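## 4. Preparação do livro sonoro e primeira utilização

O livro sonoro *Ela Vai ao Bacio* (coleção Grolura, edição Ulline) é composto por 18 páginas cartonadas e um módulo de som fixado à contracapa. Esta secção descreve a colocação das pilhas, o teste do módulo e a associação dos botões às páginas. A montagem deve ser feita por um adulto.

### 4.1 Colocação das pilhas

O módulo utiliza pilhas alcalinas AA, não incluídas na embalagem.

1. Pouse o livro fechado, com a contracapa virada para cima, sobre uma superfície plana.
2. Coloque o interruptor lateral na posição **0**.
3. Desaperte o parafuso da tampa com uma chave Phillips pequena. O parafuso fica preso à tampa - não force a sua extração.
4. Retire a tampa e, se for o caso, as pilhas gastas.
5. Introduza as pilhas novas, respeitando os sinais **+** e **-** gravados no compartimento.
6. Reponha a tampa e aperte o parafuso até encostar. 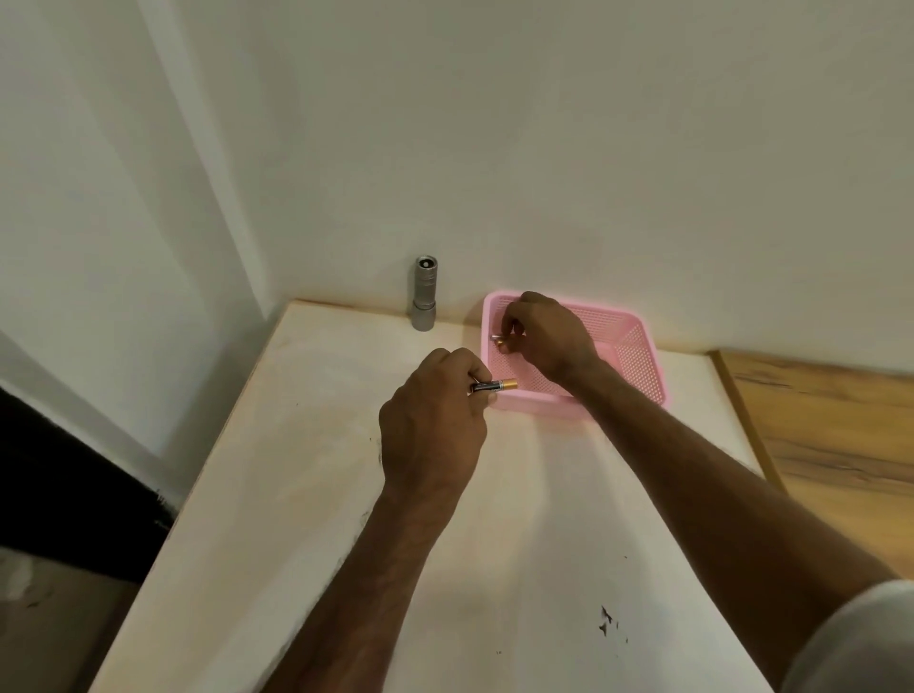
*Fig. 7 - Pilhas AA.*

> **Cuidado:** não misture pilhas novas com usadas, nem alcalinas com recarregáveis. Mantenha as pilhas e a tampa fora do alcance das crianças durante toda a operação.

### 4.2 Teste do módulo

1. Coloque o interruptor na posição **1**. O módulo emite um sinal curto.
2. Prima o botão amarelo. Deve ouvir-se o título do livro.
3. Prima os restantes botões, um a um, com um intervalo de 5 segundos.
4. Ajuste o volume no seletor de duas posições.

Se não houver som, repita os passos 4.1.2 a 4.1.6 e verifique a polaridade. Se o som sair distorcido, substitua todas as pilhas em simultâneo.

**Nota:** o módulo desliga-se após 73 segundos sem utilização. Para o reativar, prima qualquer botão.

### 4.3 Leitura com a criança

O texto impresso e as gravações são independentes. O livro pode ser lido com o módulo desligado.

1. Abra o livro na página 1 e leia o texto em voz alta.
2. Quando surgir um símbolo na margem, indique à criança o botão com o mesmo símbolo.
3. Aguarde o fim da gravação antes de virar a página. Premir outro botão interrompe o som em curso.

As páginas 7 e 18 não têm símbolo. A primeira é uma ilustração dupla sem texto; a última contém a tabela de autocolantes.

### 4.4 Limpeza e armazenamento

- Limpe as páginas com um pano seco. Não utilize álcool nem toalhitas.
- Não deixe o livro pousado na borda da banheira ou do lavatório.
- Retire as pilhas se o livro não for utilizado durante longos períodos.

> **Cuidado:** em caso de contacto com água, desligue o módulo, retire as pilhas e deixe secar com a tampa aberta.

Os autocolantes de substituição (ref. Lemaire) são vendidos em separado. As edições anteriores a julho têm um compartimento sem parafuso e não são abrangidas por esta secção.

Revisão do texto: 20 de setembro de 2019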